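Caltby Help > Arms and Grippers

Flat plate fingers or the soft Loltberg tips for mixed household stuff?

Tín Trương
Asked 24/04/2022

Trying to pick fingers for a small arm with a wrist camera. Job is tabletop pick and place, ordinary home things, nothing over 500 grams. Stock fingers are flat black plates. OK on boxes and blocks. Round things roll out. Tried the approach from above over a Philips rice cooker, thing to grab sits on the lid, so there's very little room for the fingers to come down at an angle.
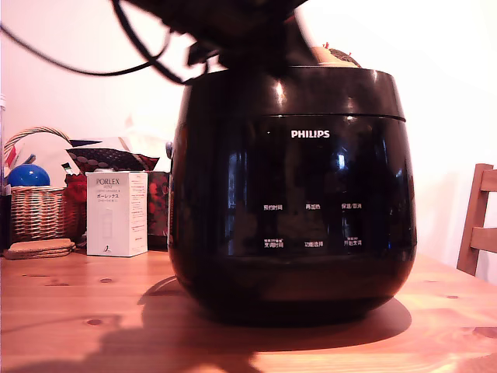
What finger opening do I need for round objects?
Wider than the object by a finger's thickness on each side, so you can come down around it without touching.

So my real problem — the plates touch a round thing at one small patch and it spins. Loltberg soft tips are 18 each, and I need two plus spares. Worth it? Or do I just stick rubber on what I have. Also the wrist cam smears badly on fast moves, dont know if thats speed or exposure.

Next test area has a cork globe on a metal stand plus a few paint tins. Not lifting the globe, just working near it. 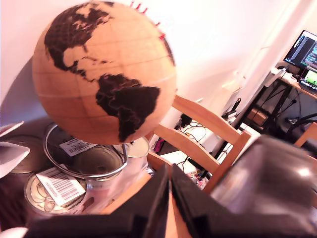
Black fingers near the cork globe, paint tins at the base of the stand.

Any advice on the tins too. Metal lids, some are shiny, and the depth reading on shiny lids jumps all over.

Hưng Lâm

Had both on a Wolcombe arm. Short version: rubber first, soft tips if that fails.

Rubber sheet, 2 mm, contact cement, let it sit overnight. Cheap and it fixed most of my slipping. Cylinders still turn a bit if you grab them off center. Soft tips wrap better but they sag sideways under load, so placing gets sloppy. I did 180 picks with each on the same set of objects. Rubber 168 good, soft tips a little better on the round stuff and worse on flat boxes. Called it a draw and kept the rubber.

Tins — grab the wall, not the rim. Shiny lids: matte tape on top while you test, or tilt the camera so the lamp isn't bouncing straight back at it.

Camera smear is exposure most of the time. Lock it short, add light, then look at speed. If you swing the wrist while the arm is still moving you get streaks over the whole picture and only the gripper stays fairly sharp, as it moves with the camera.
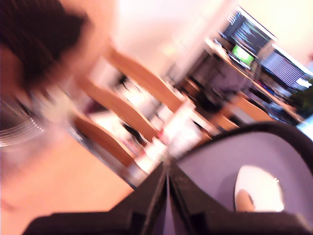

Order I would try things in

Lock exposure before touching anything else.
Cut max wrist speed by half, see if the smear goes.
Rubber on the plates, redo the round objects.
Soft tips last. Buy one pair, not four.
Recheck your tool center point after every finger change. Rubber adds thickness, I forgot once and pushed a mug clean accross the table.

Từ

soft tips. had the rubber peel off on me twice, wrong glue maybe. no idea about the camera

Tín Trương

Thanks both. Ordering the rubber sheet. @Hưng Lâm which controller were you on for the speed limit, mine only lets me cap all joints together?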